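Reading Room > Short Fiction > The Provden Assessment

The Provden Assessment

The Board of the Didetstead Residential Home required that any equipment proposed for the laundry be assessed on the premises before an order was signed. The duty fell to Mr Pentti Kokkonen, who had kept the linen accounts for fifteen years and had never recommended a purchase in that time.

The equipment was the Provden folding unit, supplied by the firm of Suominen on a trial of ten days. It came with a printed guide, two spare finger pads and a service agreement, the fourth clause of which Mr Kokkonen underlined in pencil. It provided that the supplier would not be liable for articles of sentimental value.

He wrote to the supplier to ask how the unit would recognise such an article. The reply was signed by Aleksi Pelkonen, Customer Liaison, and stated that the matter rested with the operator. Mr Kokkonen placed the letter in the file.

Towels were assessed first, and after them pillowcases. The results were entered in the proper columns. The unit was slower than the laundry staff in the mornings and quicker than they were by late afternoon. One pillowcase was returned to the start seven times before it was accepted, and Mr Kokkonen, who was by then alone with the machine, found that he had stayed past his hour to see the thing settled.

On 23rd February the trial moved to residents' own belongings, for which written consent had been obtained. Mrs Fistier of the upper corridor had sent down a fleece. Her note gave the washing temperature and asked that it be folded with the yellow inside, as her husband had always done it. The guide made no mention of husbands. Mr Kokkonen entered the instruction under Special Requirements, set the fleece on the white table and pressed the green key.

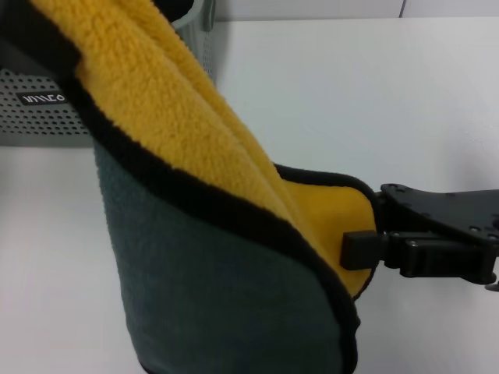 Category: Household Textiles, Double-Sided

The assessor's remarks under this heading ran to over a page, against a permitted three lines. He recorded that the jaw had closed on the edge of the cloth, at the black binding, and that the yellow pile lay smoother and flatter towards the jaw. He recorded the dark side and the bright side. He then recorded, in a smaller hand, that he had himself owned a blanket bound in this manner, and that he could not now say who had folded it.

The Board queried the final sentence and asked whether it bore upon the price.

Mr Kokkonen replied in writing that it did not. He recommended that the unit be retained until September, subject to the removal of the fourth clause, and he carried the fleece upstairs to Mrs Fistier under his own arm.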